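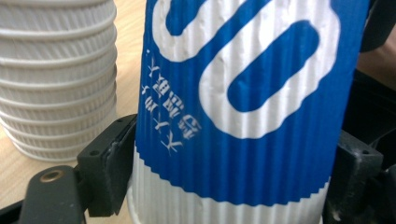
Palacios Street Neighbors Association
Minutes of the Fall General Meeting, November 24, 2024

Welcome and coffee

Santino Ulloa opened the meeting a little after the hour, once everybody had found a chair and a cup of something warm. He thanked the Holteck Hall people for letting us have the big room again, and he gave a very kind welcome to the new families from the Drelora end of the street, several of whom were with us for the first time (we hope you'll come back, and please bring the children, who were a delight). The August minutes were read and approved with one correction: the plum tree that came down in the storm was on the north side of the street and not the south.

Money

Our balance stands at $2,123, which includes everything from the summer plant sale. The sale brought in more than last year, and a good deal of the credit goes to the tomato seedlings, which were gone before lunch! The only bill since then was $119 for repairing the gate at the garden. A member asked whether the gate could be painted while we are at it. There was a happy and rather long conversation about green versus blue, and it was agreed to leave the color until spring, when we can all stand in front of it and look.

The garden beds

All of the beds are spoken for next year and there are 3 households on the waiting list. Santino suggested that anyone who found their bed a bit much this summer might like to share it with a waiting neighbor, and two hands went up right away, which was lovely to see. Beds should be cleared of old vines by the first hard frost. Leaves are welcome on the compost pile, but please, no more pumpkins with candle wax in them.

There was a question about the water barrel. It still leaks at the tap. The shop at Flestico Corner has offered us a used one at no charge if we can carry it away, and a pickup truck has been promised.

Street crossing

We still have no answer from the city on our request for a painted crossing by the bus stop. The letter went in with 100 signatures, and a second letter will go out next month with a copy to the school. Several parents spoke about the morning traffic, which they feel has gotten worse since the detour, and it was agreed to put their comments in the letter in their own words. Please send yours to Santino, even if it is only a line or two.

Winter supper

The supper will be potluck, as always. Soup, bread and pies are covered and we could use salads and something for the little ones. The piano at the hall has been tuned, so there will be carols for those who like them and dishwashing for those who don't.

Other business

A gray knitted scarf was left behind after the August meeting and is still hanging by the coat rack. The lending shelf has plenty of mysteries and would be glad of some cookbooks.

The next meeting will be at Holteck Hall, with the date to go up on the notice board by the garden gate.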